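Family Firms Put the Shareholder Letter Back to Work

For most private companies, the annual letter to shareholders is a formality. It is drafted in a hurry, signed by the chair and filed with the accounts. At Cumdale, a family-held maker of kitchen and bathroom goods, the letter has become the main event of the company's year, and other owners have begun to study how it is done.

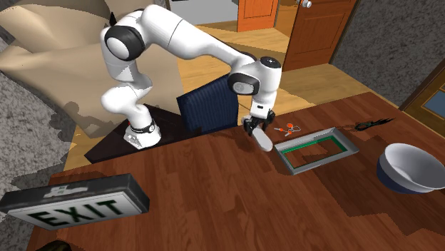 Sakda Phuthong

The change began after a difficult vote in July, when two branches of the founding family disagreed over the dividend. Neither side doubted the figures. Their complaint was that the reasoning behind them had never been set out in writing. The board responded with a letter of four pages, in everyday language, which named the decisions it had taken and the ones it had put off.

The format has changed little from that first draft. Each letter opens with the mistakes of the year and what they cost. It then explains where profits were spent, which managers were promoted and what the board expects to be asked about at the annual meeting. Photographs of the directors were dropped. So was the customary paragraph of thanks to advisers.

Yensuk, a regional distributor with three generations of one family on its share register, adopted a similar approach and went one step further. Its letter is sent to employees on the same morning as it goes to shareholders. Managers were uneasy at first, particularly about the section on pay, but the practice has survived a change of chief executive.

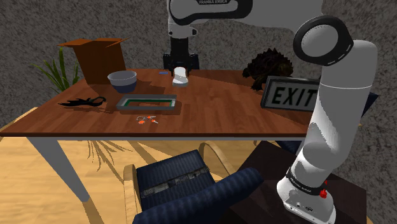 Private ownership, public habits: more family companies are explaining their decisions in print.

The effect on governance is harder to measure. Owners who read a candid letter tend to arrive at the annual meeting with narrower questions, and directors report that less time is lost to matters of background. At Urthorpe, a holding company with six operating businesses, the board now requires each division head to write a page of the letter personally. One head asked to be excused and was refused. Her page, on the closing of an unprofitable depot, drew more replies than any other.

There are limits to the method. A letter cannot settle a dispute over succession, and candor on paper carries legal risk if it strays into forecasts. Counsel at Brodex removed two passages from the company's most recent draft — both on pending contracts — and the chair chose to tell readers that cuts had been made.

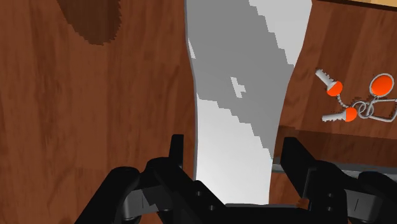
Marlene Osgood takes a cooler view of the trend. A well-written letter, she argues, can flatter the person who signs it, and small shareholders would be better served by a seat on the board than by a franker account of what the board has done without them. She would like to see owners' replies printed alongside the letter, at the same length.

Cumdale has agreed to consider the idea before its next annual meeting.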